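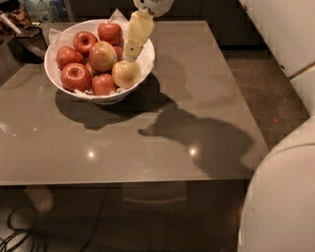

Gripper tip on the yellow apple, teleop, bowl task.

9 February 2021

Going over the handling rules with Mekdes before we let anyone else log episodes. Draft is Quentin's from December, mostly fine, some of it unusable as written.

Rule 1, start pose. Draft says "arm clear of object." Clear by how much? Desta has been reading it as not touching, I've been reading it as off the bowl completely. Changed to: gripper open air, not over bowl, hold 2 seconds, then start log. Applies to the end pose too.

Rule 2, contact. Tip force limit stays where Augustina set it for Sisay. No pushing down on fruit to find the height. If you feel the wrist stall, back off and call it, don't ride it out. A stalled episode gets tagged, NOT deleted. We lost a bunch that way last month and Zinash couldn't work out the failure rate.

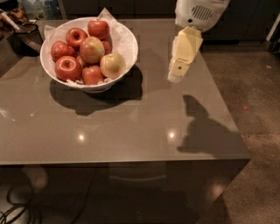
Rule 3, speed. Half speed inside the bowl, full speed only once above the rim. Mekdes wants a soft limit in the Gatby config so it isn't up to the operator. Agreed, she'll do it, needs a test with the old config loaded beside it so we can see the differnce. Until then, write the speed setting in the log by hand.

Rule 4, E-stop. Second person in reach of it whenever arm is live. Not across the room, not on the phone. Draft had this as "recommended", struck that out.

Rule 5, log retention. Raw logs kept 48 hours on the local disk then to the Horkar share. Folder is at some 700 episodes and naming is all over the place. Date, operator initials, task, run number. Nothing else in the name pls.

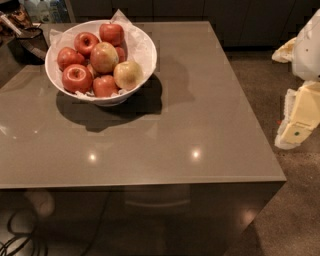 Rule 6, keep-out zones. Draft only covers the tabletop and the people side. Needs the floor as well. Our arm can hang out past the table edge, gripper down over bare floor, and the software zone doesn't know anything is different there. Also cables, we have loops of them on the floor by the front of the table. Add to pre-run check: cables out of the walk path, arm reach checked on the open side. Desta to redraw the zone.

Still open: who signs off when the operator and the second person disagree about a tag. Quentin says operator. I say second person. Ask Augustina.

Climatari template has a page for lining material in containers (paper, foam, none), we should steal that, ours has no feild for it.

Send v2 to Zinash before she sets up the next batch.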